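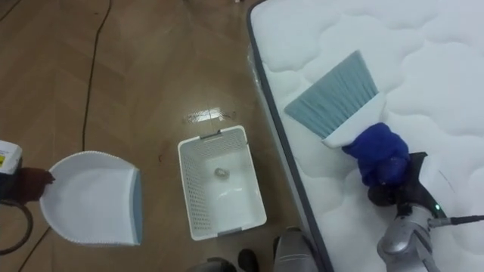 Figure 3.1 A two-arm task: hand brush in the right gripper, dustpan in the left, with a basket on the floor between them.

Chapter 3
Showing the Task

In the first two chapters we looked at how a robot arm moves and how its sensors report that movement. We said very little about who decides what the arm should do. In this chapter that person is a human teacher, and the teacher does not write a program. He or she performs the work through the robot, and the robot keeps a record of it.

Take the job of brushing crumbs from a mattress. If you try to write it as a list of positions, you soon meet difficulties. The brush must touch the cloth, but how hard? A quilted surface rises and falls, so one fixed height is too high in one place and too low in another. The dustpan must be held at a useful angle while the other arm is busy with the brush. A person who has swept a floor knows all this without words. The purpose of a demonstration is to bring this knowledge into the data.

3.1 Two ways of showing

There are two common ways to give a demonstration. In the first, which is called hand guiding, the teacher holds the arm itself and leads it through the motion. The motors are set so that they carry the weight of the arm but do not resist the hand. Hand guiding is easy to learn, and the teacher feels the contact directly. Its weakness appears with two arms. One person standing beside the robot can hardly guide both wrists and also close both grippers at the right moment. The teacher's own body may also come between the camera and the work.

In the second way, remote control, the teacher stays away from the arms and moves an input device. The robot copies this movement. The device may be a pair of hand controllers, or a smaller pair of arms with the same joints, which we call leader arms. The robot's arms are then called followers. Remote control keeps the view clear and makes two-handed work possible, but the teacher often loses the sense of touch. Beginners usually press too hard with the brush, and they notice it only when the bristles bend.

In this book we use the word demonstration for both ways — the recorded data look much the same in the end.

3.2 What is recorded

A demonstration is a series of moments in time. For each moment we store the camera pictures, the joint angles of each arm, the opening of each gripper and the command that the teacher gave. The command and the measured angle are not the same thing. When the brush meets the mattress, the command may go a little below the surface while the arm stays on top of it. The difference between them tells us something about the force, and for this reason both should be kept.

Our course recordings at Wundstead are made at 15 pictures per second. This is enough for slow household work. For catching or throwing, it would be too slow.

3.3 Before you begin

Students often want to start recording at once. Jarlath Nic Aodha, who prepared the exercises for this chapter, asks every pair to agree first on three matters: where the task starts, where it ends, and what counts as a failure. Write the answers down before anybody touches the controls. If one teacher ends the task with the brush lifted and another ends it with the brush in the basket, the robot receives two different lessons under one name.

Look also at how each tool sits in its gripper. A handle that turns during the stroke will spoil the recording, even when the teacher moves well. Practise the grip several times and do not save these trials.

Exercise 3.1 Working with a partner, record 24 demonstrations of a sweeping task by remote control. Change the starting place of the basket between recordings, but leave the brush and dustpan in their grippers. Note every recording in which the teacher stopped to think, and keep those files in a separate folder. We will need them in Section 3.5, where we discuss pauses.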